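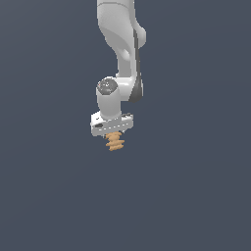 Course home | Week list | Lab bookings | Reading | Ask a question

Robots at Work > Handouts > Unit 3 > Showing a robot what to do

Unit 3: Teaching by hand and teaching from a distance

Right, last time we wrote our moves out as lists of poses and we all got thoroughly sick of typing numbers. This week we put the keyboard down (mostly) and show the arm the job instead. There are two ways of doing it in this unit. You can take hold of the arm and push it through the motion, or you can drive it from somewhere else with a controller. Both leave you with the same kind of thing at the end: a recording of what the arm did, moment by moment, which we call a demonstration.

I learned the first way at Stelgate, years ago, on an arm so stiff that I had a sore shoulder by lunchtime, so I have opinions.

Pushing the arm yourself

The proper name is kinaesthetic teaching, and I'll try to say "hand guiding" because I trip over the other one every single year. You put the arm in its free-drive mode, the motors hold up the weight of the arm and nothing else, and you move it. Lovely! You feel straight away when a joint is getting near the end of its travel. You feel the part touch the fixture. Beginners make decent recordings this way within an hour or so.

Now the snags. Your hands are on the arm, so they're in the camera view as well, and a robot that learns from those pictures has learned from pictures with your sleeves in them. When it runs on its own the sleeves are gone. People get round this by recording the joint angles first and then playing the motion back with everyone standing clear, saving the camera pictures on the second pass. It works if you put every object back where it started, and you will forget to do that at least once. I still do.

The other snag is the load. If you tell the controller the wrong weight for whatever is in the gripper, free-drive will sag or creep upwards when you let go. Set the load before you start. Arsen Kushnir, who runs the evening lab, has written the steps on the card by each bench, so please read the card.

Driving it from a distance

Teleoperation covers a lot of kit. We have a six-axis mouse (cheap, a bit maddening), a pair of hand controllers, and the small leader arm from the Akbulut project, where you move a little arm and the big one copies it. Try all of them before you settle. I'd have bet money on everybody liking the leader arm best, and in April half the group went back to the hand controllers and stayed there.

Things that catch people out:

Delay. Even a small lag makes you overshoot, then correct, then overshoot the other way, and all that wobble goes into the recording. Slow down and wait for the arm to catch up with you.

Depth. On a flat screen you can line the gripper up beautifully and still be a hand's width too far back. Use a second view from the side.

Clutching. When your hand runs out of room you press the clutch, move your hand back, and let go of the clutch to carry on. If your wrist has turned while the clutch was down, you'll be steering at an odd angle for the rest of the go. Straighten up first.

Gripping. No feel through the mouse at all, so people squeeze far too hard. Watch the part as you close and stop when it stops shifting.

Practising in the simulator

Everyone does the first session in simulation, using the Skirnby set-up on the lab machines. You can't break anything and the reset button puts things back exactly where they were, which I find deeply soothing. The recordings are saved in the same layout as the real ones. What you don't get is honest contact. Things slide and stick a bit differently in there, and I'd be wary of any recording where the clever part is how two surfaces rub together. Reaching, lifting, holding and carrying are fine.

How many, and how good?

I get asked this more than anything. For one simple pick and place with the start positions varied a little, 124 demonstrations gave us a usable result on the Grustora task last year. The full set we share with you has 2000 in it, from several drivers, and I'll be frank, a fair few of them are rubbish. Part of your homework is finding out which.

When you look through a recording, I'd like you to notice long pauses (where the driver was thinking, or scratching their nose), second tries at the grasp, and endings where the arm just drifts off. A second try isn't always bad. A robot that has only ever seen perfect grasps has no idea what to do after a poor one, so keep some recoveries in, and label them. Pauses I'd trim. If the arm sits still for ages above the part, the learner quite happily picks up sitting still as the thing to do.

Try to keep one style per set, too. If you go round the bin on the left and your partner goes round on the right, the average of the two goes through the bin.

For the lab

Work in pairs and swap over halfway. Cap each recording at 500 time steps, and if you've run past that, throw it away and go again. Save your notes with the data: who drove, which controller, what you changed between goes. Aivar Lapiņa will be on hand for controller trouble and has the spare leads.

Bring your three worst recordings to the next session as well as your best. We'll play them on the big screen and argue over them.

Questions about this handout: use the course message board | © Robots at Work teaching team | Back to top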